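FROM THE UPSTAIRS ROOM

The matter of the shelving rack

Several of you have written to ask what is going on upstairs, and whether you can have your table back. The short answers are "sorting" and "no." The longer answer follows, for anyone with a cup of coffee to get through.

When we took over the second floor of the Usmani building, it came with whatever the last tenants didn't feel like carrying down the stairs. Having carried a few things up those stairs myself, I understand them completely. We inherited a box of keys to locks we don't have, a very good stapler, and the contents of what I believe was once an office furniture business called Kakix. Their invoices were still in a drawer. They sold a lot of chairs and, to judge by the correspondence, had a lot of conversations about chairs.

Nele Bosman took charge of the clearing out in April, on the grounds that she was the only one who had read the lease. Her system is simple. Things that belong to us go by the column. Things that belong to the building stay where they were. Things that belong to neither get a strip of masking tape with a question mark on it, and after two weeks they go to whoever asked nicely. I came back from lunch and found a question mark on my bag.

The white metal rack under the window has been the main point of dispute. Magdalini Stefanou wants it moved to the far wall so that people can stand at the window and look at the greenery, which she says is the only reason anyone climbs up here. Nele wants it left exactly where it is because it is heavy, it is level, and it took most of a morning to get it that way. I have been asked for my opinion by both of them and have developed a cough.

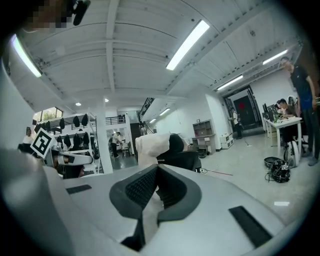

Magdalini did try a compromise, a smaller rack from Runov's closing sale, which would have fit in the corner and left the window clear. It cost 46 dollars and arrived with instructions for a bathroom cabinet. We wrote to them. They wrote back to thank us for our interest in bathroom cabinets. It's still in its carton at the bottom of the stairs, and if you've been turning sideways to get past it, now you know what it is.

The lights have had a better month. For those who remember the winter, when the tube by the stairwell buzzed through every meeting like a relative with something to add, we had an electrician from Jininico out to look at all of them. He replaced two and told us the rest would outlive us. He also admired the beams. Everybody admires the beams. They don't have to dust them.

Still to do: the drawers, the keys, the carton, and the paper. There is so much paper. Nele puts it at almost 1000 sheets, most of it carbon copies, and she'd like help going through it before it goes to recycling. Come up any morning after 9. Bring your own mug, and put your name on it in pen, large, or it will be gone by the end of the month.

Your table is fine, by the way. It's holding up the paper.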